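Sim arm stops dead with an object against the elbow link, no collision event logged
Forum: Simulation and Planning > Troubleshooting

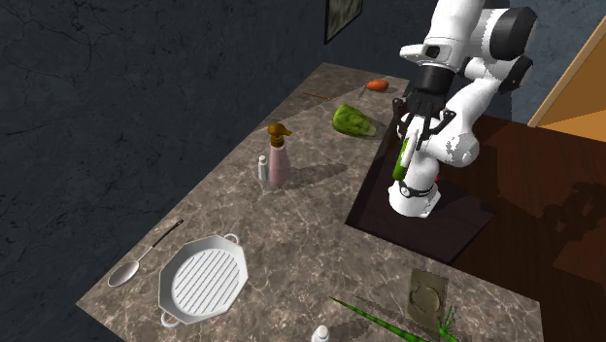

Render from the run in question. Green and white cylinder is against the lower elbow link.

hodine_bench
Posted 9:40 am

Looking for ideas on a fault I've been chasing since the start of October. Kitchen counter setup in simulation, single arm mounted in a recess in the counter, parallel gripper. The task is to pick the lettuce and move it to the gray board. Objects get placed at random on the marble at reset, with a minimum spacing check between them.

In 11 of 40 runs the arm goes to the pre-grasp pose, starts down, and stops. No error. The planner says it is executing, the joint targets keep updating, and the joints don't follow. After 35 seconds my own timeout kills the episode and marks it as a grasp failure.

For a long time I believed the label and worked on the grasp. I changed the approach angle, the gripper opening and the friction on the lettuce mesh. None of it changed the failure count. Then I rendered one of the stalled runs and saw the cylinder touching the arm down low, nowhere near the gripper.

What bothers me is that the contact log for that episode has no entry for the elbow link. Self-collision checking is on. World collision checking is on. What am I missing?

tallow
Posted 9:58 am

Check your collision filter groups first. If the elbow link and the loose objects are in groups that ignore each other you won't get any contact between them.

hodine_bench
Posted 10:06 am

Checked that last week. Same group for every link, and the objects are in the default group. Also, if they ignored each other, I'd expect the arm to pass right through the thing and carry on.

tallow
Posted 10:11 am

Fair point. Then the solver is seeing a contact and your logger isn't. Which contact buffer are you reading, and how often?

Ratmont
Posted 10:30 am

Two things I would look at.

One, the logger. If you only read contacts at the control rate and the physics substeps are faster, you can lose short contacts. A steady one ought to show up anyway, so I doubt that's the whole story. Look for a cap on the number of reported pairs. Ours had a cap and it filled up with object-on-counter contacts before it got to the arm. Everything sitting on the marble makes several contact points.

Two, the spawn. Your spacing check is between objects. Is there any check between objects and the arm? The base is down in a pit in the counter, and the lower links fold back on themselves right over it. Something spawned near the rim could start out overlapping a link.

hodine_bench
Posted 10:52 am

Object to object only. The arm is handled by a keep-out square the size of the recess. I assumed that was enough with the arm at home.

Ratmont
Posted 10:57 am

It covers the hole. It doesn't cover the volume the elbow goes through when it bends.

cha_w
Posted 11:20 am

I'm going to disagree with where this is headed. Fixing the spawn hides the problem. Somebody will put a bottle near a real arm sooner or later, and you want to know what your stack does about it. What it does right now is keep sending targets to joints that aren't moving and say nothing for 35 seconds. That's the fault. The cylinder only exposed it.

tallow
Posted 11:31 am

It's a simulation. If he's generating training episodes he needs clean resets before anything else.

cha_w
Posted 11:38 am

He didn't say it was staying in simulation. hodine_bench, is it?

hodine_bench
Posted 11:45 am

No. Same controller goes on the hardware after this.

cha_w
Posted 11:49 am

Then I'd treat it as a safety matter and not a data cleanup job. You need a following error limit on every joint. If commanded and measured position differ by more than a set amount for a set time, stop and report it. The drives on the real arm may have their own limit, but I wouldn't count on that being set where you want it.

Liette Paquette
Posted 12:15 pm

I agree with cha_w on the following error, but please fix the spawn as well. They are separate bugs and they want separate tickets. We had both on the Stavwood cell and put them in one ticket. It got closed when the first half was done, and the second half came back months later as a bent bracket.

Also look at what happens to the integrator while the arm is held. If there is an integral term and it isn't clamped, it winds up for as long as the joint is blocked. When the object slips loose the arm jumps. In simulation you might see the object fly off the counter and think nothing of it. On hardware that is the part that hurts somebody.

hodine_bench
Posted 12:24 pm

Oh. I do have episodes where something shoots across the floor. I put those down to bad mesh overlap at reset and threw them out.

Liette Paquette
Posted 12:29 pm

Don't throw them out. Plot the commanded torque on the elbow for the second before it goes.

gridlock17
Posted 1:05 pm

Side question, why is everything else on the counter? Spray bottle, pan, spoon and so on. For a lettuce pick I'd strip it down to the one object until it works.

hodine_bench
Posted 1:12 pm

The clutter is part of the task. It does work with one object, every time, and that's why it took me so long to look anywhere but the gripper.

hodine_bench
Posted 4:35 pm

Update. Ratmont was right about the cap. The contact report was limited and the pairs are sorted by object ID, so the counter contacts came first and the arm links got dropped whenever the counter was busy. I raised the limit and reran the 11 failed seeds. All 11 now show an elbow link contact. In most of them it starts when the arm bends on the way to pre-grasp -- two have it at reset, so those are true overlaps.

Liette was right too. The integral term had no clamp. The elbow torque climbs in a straight line from the moment it is blocked until the timeout.

Done so far: clamp on the integrator, following error stop at the joint level, and a separate label for a blocked arm so it no longer gets counted as a grasp failure. Spawn check against the swept volume is a second ticket.

tallow
Posted 4:48 pm

What did you set the following error to? I still think you'll get false stops on fast moves.

hodine_bench
Posted 4:55 pm

About 3 degrees, held for a fifth of a second. No false stops yet, but I've only run slow moves.

tallow
Posted 5:01 pm

Try it at full speed before you trust it. You may need a limit that scales with velocity.

cha_w
Posted 5:10 pm

I'd take a few false stops over a scaled limit. With a scaled limit you are most tolerant when the arm is moving fastest, and that is backwards for anything with people near it.

tallow
Posted 5:16 pm

And if it trips every third cycle somebody turns it off. I've seen that more than once.

hodine_bench
Posted 5:22 pm

Will run full speed overnight with the fixed limit and post the stop count tomorrow. Leaving the thread open.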